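Huguette MacDonald kept the coffee corner at the Gurnton community print shop for four years before anyone asked her about it. She is retired from the post office and comes in most mornings to set type and clean the rollers. The cups, she says, came with the key.

"I was handed the key to the supply closet and the cups were in there," she said. "So the cups were mine."

The shop went through a sleeve of 200 paper cups faster than the budget allowed, and in the spring the members voted to cut back. MacDonald was asked to work out how. She started by watching what people did with a cup once they had it.

"They put it down to pick something up, and then they walk off," she said. "Later they want coffee and they take a new one. It isn't that they're careless. A white cup looks like every other white cup."

Her first idea was a marker on a string by the coffee maker, so people could write on the side. Some did. Balakrishnan Shetty, who teaches the Saturday binding class, wrote his initials so small that he couldn't find them again himself. Others drew on theirs. MacDonald said the marker helped for a few weeks and then dried out, and she has replaced it since.

Her second idea was to buy more than one kind of cup. She picked up ribbed red ones from Li, the restaurant supply store two doors down, and put them out next to the printed white ones.

"The red ones are nicer to hold when the coffee is hot," she said. "You get the ridges. The plain ones I end up doubling, and then you've used two."

The checkered table is where most of them end up. MacDonald goes by it before she locks the closet, and she has asked people to at least stand their cups up.

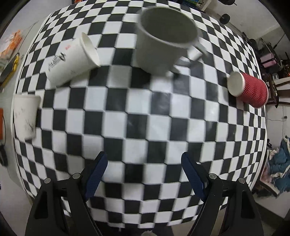 Paper cups and a white mug on the checkered table.

Mugs were the obvious answer, and several members said so at the meeting. MacDonald was against it at first. The shop has one sink and it is full of ink most of the day.

"I said, who is going to wash them? And Remedios said she would wash her own, and she has," MacDonald said.

Remedios Mangubat brought a mug from home and has used it since. She said it took her a while to remember to rinse it before the press room got busy. "You want to get to the sink ahead of the ink," she said. "After that you may as well wait until we close."

Chunhua Xu, who does the ordering, said the shop still buys paper cups for open evenings and will go on doing so. She would like the regulars to be on mugs by September. A shelf has been cleared for them over the paper cutter.

MacDonald said she will go along with it. She still drinks from paper herself, usually one cup for the whole morning, refilled.

"I write my name on it in big letters," she said. "Nobody has taken it yet."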